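Comparing Two Grippers on One Arm: A Bench Procedure

Prepared by Percy Ñahui, Avdale Robotics Teaching Laboratory
Revised June 21, 2024

Purpose

This procedure sets out how staff and students at Avdale compare two grippers on the same robot arm. It was first written in March for the Nament project, which needed to choose between the Leitner parallel gripper and the Aten compliant gripper for light tabletop work. It has since been adopted for all gripper comparisons carried out in the laboratory.

The procedure covers mounting, setup, the grasp trials and the record sheet. It does not cover safety training, which must be completed before any user operates an arm.

Before You Begin

Reserve the arm for a full session. A comparison split between two sessions is difficult to defend, as the table, the lighting and the home position may all have changed in between.

You will need the following:

Both grippers, with their fingers fitted
The adapter plate for each gripper
A torque driver and the bolts supplied with each plate
The object set chosen for the comparison
Masking tape and a fine marker
Printed record sheets
A kitchen scale

Read the mounting notes for each gripper in advance. The two adapter plates look alike but are not interchangeable. The Leitner plate is stamped with a single line on its edge and the Aten plate has no stamp.

Step 1. Choose the Objects

Select objects that represent the work the gripper will be asked to do. For general tabletop use, the set should include something rigid and flat, something soft, something thin-walled that deforms under pressure, and something with an uneven shape. At least one object should be small enough that the fingers come close to the table when grasping it.

Weigh each object and write the weight on the record sheet. No object in the standard set may exceed 1000 grams. Heavier items belong in the payload test, which has its own procedure.

Do not replace an object partway through a comparison. If one is damaged, strike out its results for both grippers and note the reason.

Step 2. Mount the First Gripper

Power down the arm and wait for the brakes to engage. Attach the adapter plate to the wrist, tightening the bolts in a cross pattern, and then attach the gripper to the plate. Connect the cable and secure it along the forearm with enough slack for the wrist to turn fully in both directions.

Restore power and open and close the gripper 10 times with nothing between the fingers. Listen for scraping and watch for uneven travel. If one finger lags behind the other, remove the gripper and check the seating of the plate before going further.

Step 3. Enter the Tool Settings

Each gripper has its own weight, center of mass and tool point. These values must be entered in the controller whenever a gripper is changed. An arm running with the wrong tool weight may sag or drift, and the error will appear in the results as poor grasping.

To check the tool point, place a small cross of tape on the table and bring the closed fingertips to its center. Rotate the wrist a quarter turn. The fingertips should stay within 3 millimeters of the cross. If they do not, correct the tool point and repeat the check.

Step 4. Set the Starting Positions

Clear the table and mark a starting position for each object with tape. Leave enough room between positions for the gripper to open fully without touching a neighboring object. One or two positions should be deliberately awkward, such as a cup standing inside a bowl, where the fingers must come down past a rim.

Record the direction each object faces. A long object lying at an angle to the arm can be easy for one gripper and difficult for another, and the comparison is fair only if both meet it at the same angle.

Step 5. Run the Grasp Trials

Run 13 trials for each object. In each trial, the operator brings the gripper from the home position, closes on the object, lifts it clear of the table, holds it still, and returns it to its mark. The operator may adjust the approach before closing. Once the fingers have closed, no second attempt is allowed within the same trial.

Score each trial as follows:

Full: the object was lifted, held and returned without slipping.
Partial: the object was lifted but moved in the fingers or was set down off its mark.
Failed: the object was not lifted, or was dropped.

A second person should keep the score. Operators tend to be generous with partial results, particularly late in a session.
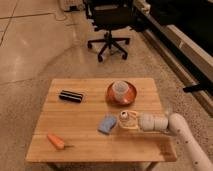 Closing force deserves particular care during these trials. Begin with the lowest setting that will hold the object and raise it only between trials. For thin-walled items, note the setting at which the walls first begin to bend. For soft items, note whether the object returns to its shape after release. These remarks are often more useful to a project than the score itself.

Small objects should be approached slowly. Stop the arm as soon as a fingertip touches the table, and record the trial as failed. Repeated contact will wear the finger pads and may shift the tool point, in which case Step 3 must be carried out again.

Step 6. Change Grippers and Repeat

Power down the arm, remove the first gripper and mount the second, following Steps 2 and 3 in full. Return every object to its mark and run the trials in the same order, with the same operator and the same scorer.

Step 7. Complete the Record Sheet

Enter the scores for both grippers side by side, one row per object. Do not combine them into a single total. In the Nament comparison, the Leitner gripper did better on rigid objects and the Aten gripper on soft ones, and a combined figure would have hidden the difference the project needed to see.

Add the time taken to change grippers, any faults reported by the controller, and the condition of the finger pads at the end of the session. Both the operator and the scorer must sign the sheet.

Storage

Wipe the finger pads with a dry cloth and return each gripper to its case together with its own adapter plate and bolts. Leave the arm in the home position with the power off. Completed sheets go in the comparison binder beside the controller, and a scanned copy is sent to the project lead.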